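Print this page | E-mail this page

Last updated: Jun 21, 2020

The planner should be allowed to say no

By Baltasar Palma

I write control and planning software for robot arms, and I have done this work long enough to have opinions which my colleagues are tired of hearing. I put one of them on paper now, so that they can read it or not read it as they wish. My opinion is that most of our planners are too polite. They are asked for a motion and they give a motion, even when the right answer would be to refuse and explain the refusal.

Let me begin with a morning in March. At Nandbridge we were preparing a release of Mistus, which is our planning layer. It sits between the task script and the joint controller. The task script says where the gripper must go, Mistus finds a path, and the controller follows it. We had a regression suite of 777 small problems, and on that morning the new version solved all of them. People were pleased. I was pleased too, for perhaps one hour.

Then I opened the solutions and watched them one after another in the simulator. I do not recommend this as a way to spend a day, but I recommend that somebody in every team does it before a release. In 35 of the solutions the arm did something that I would not accept from a machine standing near me. It folded the elbow almost to the limit to save a little distance. It went over the table with a clearance thinner than the error of any camera I have worked with. Once it turned the wrist nearly a full circle to arrive at a pose which was, for the purpose of the task, the same as the pose it started from. The test said "pass" each time, for the test asked only two questions: did you arrive, and did you touch anything.

So the planner was correct. I want to be fair about it. We had asked a poor question and it gave a good answer to the poor question.

What a refusal should look like

The usual reply from my side of the profession is to add a cost. If you do not like the folded elbow, you punish the folded elbow, with a weight, and the optimiser will avoid it when it can. I have done this for years. At one time Mistus had 28 weights in its configuration file, and I knew the meaning of maybe half of them. The others were put there by people who had a bad day with a certain arm and a certain shelf, and who then left the company or changed the team. If you touched one weight, three old problems came back.

The trouble with a cost is in the words "when it can". A cost is a wish. When the table is crowded and every path is ugly, the optimiser pays the price and gives you the least ugly path without any comment. The person who wrote the task script does not know that the price was paid. He sees a green tick.

I prefer a short list of limits which may not be broken, and a planner which stops when it meets one of them. It should stop with a message written for a human being. "No plan found" is not such a message. It tells me that the software is unhappy, and I was already unhappy before I read it. A useful message says which limit was met, at which part of the motion, and by how much the request was too greedy. With this, the person can move the object, change the order of the picks, or decide that the limit is too strict for this job and write his name under that decision.

We have eight such limits now. I would like fewer, but I have not found which one to remove.

The small scene is where you learn it

There is a fashion to test planning in scenes that are very full, with shelves and bins and doors, to show that the method is strong. I have nothing against this. But when I want to understand what a planner is thinking, I go back to one arm and one table, with a few small pieces on the top and a lot of free space between them. In such a scene there is no excuse. If the path is strange, the reason is in our software, and you can find it before lunch.

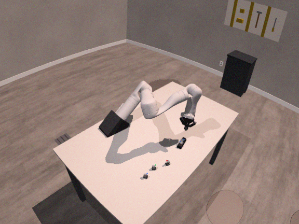 Perception is also guilty

I have spoken until now as if the planner works alone. In the simulator it nearly does: the position of each block is simply given, with all the digits you want. On a real table the position comes from a camera and from a piece of software that has looked at the camera image and made a guess. A good guess, usually. But between perception and planning we have built a very narrow door. On one side there is a whole cloud of doubt about where the object is, and through the door passes one single pose, as if it were the truth.

When I visited the group at Brandix, I saw a detector which produced a beautiful estimate of its own error. It was logged to the disk and drawn on the screen in a pleasant colour. Then it was thrown away, and the planner received the middle point. I did not feel superior, as we did exactly the same at home, only without the pleasant colour.

A planner which may say no needs this number. If the doubt about the block is larger than the opening that the fingers leave on each side of it, no path is a good path, however smooth. The honest answer is "look again, from another place", and this answer can only be given by software that has been told how much it does not know.

The objection of the customer

The strongest argument against me comes from people who must deliver. A colleague from Mansour put it to me like this: his customer pays for a cell that moves, and a cell that stops to explain itself is, for the customer, a broken cell. He is right that a stopped arm costs money and that the cost is easy to see. He would take the ugly path every time, and clean up on the rare occasion when it goes wrong.

I have two answers, and I admit that the second is stronger than the first. The first is that refusals become rare quite soon, if the messages are good. Each one teaches the script writer something, and he does not make the same greedy request again. We saw this with Mistus in the weeks after the change, although I must say also that our script writers sit in the next room and a customer's script writers do not.

The second answer is about where the knowledge goes. When the planner silently takes the ugly path, the cell goes on moving and the organisation learns nothing. Somebody adds a weight later, at night, after a failure, and we are again on the way to our 28. When the planner refuses, there is a record with a place and a reason in it, and this record can be read by a person who was not there on the day.

I do not claim that the question is closed. There are jobs where stopping in the middle is more dangerous than finishing badly, for example when the arm is already holding something above something else. For these jobs the "no" must come before the motion begins, and this asks for planning further ahead than we do comfortably today. I have some ideas about it and no results. If your team has results, I would be glad to read them, including the ones where the arm refused everything and you had to go home early.

This site uses cookies to remember your reading preferences. By continuing to use the site you accept their use. Sign up for our newsletter to receive new essays by e-mail.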